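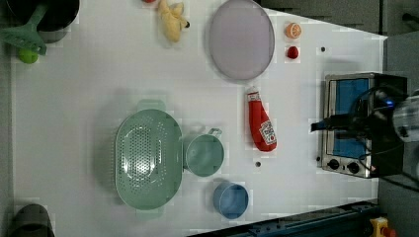 Ticket 3562: Labels print blank after a roll change

Status: Closed
Opened by: Milagros Medina, Cletberg order desk
Assigned to: Oana Munteanu, Skutico support
Product: Tillance label software, desktop version
Category: Printing / thermal labels
Item group affected: Kitchen and play food

Problem as reported

We print shelf labels and carton labels from the same PC. After the last roll ran out I put in a new one from the Van Rooij delivery. Since then every label comes out blank. The printer feeds, the light is green, the job shows as sent and then clears from the queue. No error on screen.

Carton labels on the other printer are fine. The blank ones are the small shelf labels only. I have 642 of them to get out for the kitchen and play food group and none are done.

Already tried: turning the printer off and on, a different USB port, restarting the PC.

Log

Entry 1, O. Munteanu
Asked customer to run the printer's own test page by holding the feed button while switching on. This takes the PC and the software out of it.

Entry 2, M. Medina
Test page is blank too. It fed five labels and stopped.

Entry 3, O. Munteanu
Then the fault is in the printer or the roll. Please check what kind of label stock is in there. Scratch the face of a label firmly with a fingernail or a coin. Direct thermal stock leaves a dark mark. Thermal transfer stock leaves nothing and needs a ribbon.

Entry 4, M. Medina
No mark on the new roll. I found the tail end of an old roll in the drawer and that one does go dark. They look the same otherwise. Same size, same core.

Entry 5, O. Munteanu
The new roll is transfer stock and your shelf label printer has no ribbon. Please put the old roll in, close the lid until both sides click, and run the test page again.

Entry 6, M. Medina
Test page prints on the old roll. The text is readable but there is a thin white line down the left side, top to bottom, on every label. It goes through the first digit of the item number.

Entry 7, O. Munteanu
A line in the same place on every label is dirt on the print head or a dead dot. Switch off, let the head cool for a few minutes, and wipe it in one direction with an alcohol pen or a lint-free cloth with isopropyl alcohol. Wipe the roller as well and turn it by hand as you go. Let both dry before you close the lid. Don't use a blade on the head, even if there is glue on it.

Entry 8, M. Medina
There was glue on the roller. Line is gone after the second wipe.

New problem. Printing from Tillance now, the text starts too low and the bottom row lands on the next label. The test page was not like that.

Entry 9, O. Munteanu
Did the label size get changed in the software while you were looking for the fault?

Entry 10, M. Medina
Yes. I switched the template to the carton size to see if it would print and switched it back. The template says the right size now.

Entry 11, O. Munteanu
The template and the driver keep separate sizes. Changing the template pushed the carton size to the driver and changing it back did not. In Windows, open Printers, choose the shelf label printer, then Printing preferences, then Page setup. Pick the shelf label stock and save. After that run the gap calibration from the Tools tab. It will feed a few blank labels. Then print one label from Tillance before you send the batch.

Entry 12, M. Medina
One label printed, in the right place. Barcode scans. Sent the first 500 and checked a few from the start and the end of the run. All good. The old roll won't last for the rest, so I have asked Van Rooij to exchange the new ones for direct thermal.

Entry 13, O. Munteanu
Added a note to your account with the stock type, so it comes up when you order through us. The driver size problem is logged with the Tillance developers and a fix is planned for the September update. Until then, check Page setup after any template change.

Closed 2026-06-06. Reopen by replying to the ticket email if the line comes back on the labels.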